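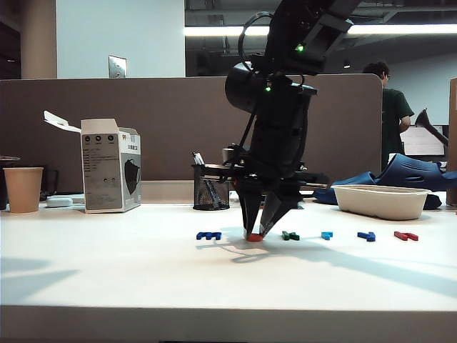
Subject: Re: Letter blocks, what do you keep them in?

> Ours end up all over the desk by teatime. Does anyone
> have a decent way of storing the small flat ones?

Oh, I love this question! I keep mine in an old cardboard box with a fold-back flap — perfect for tipping them out and lining them up in a row. Blues and greens mixed together look lovely. A moulded pulp tray works too, and costs nothing if you save one from a parcel. Do try the Cairns set if you can find it, all 2 bags of it!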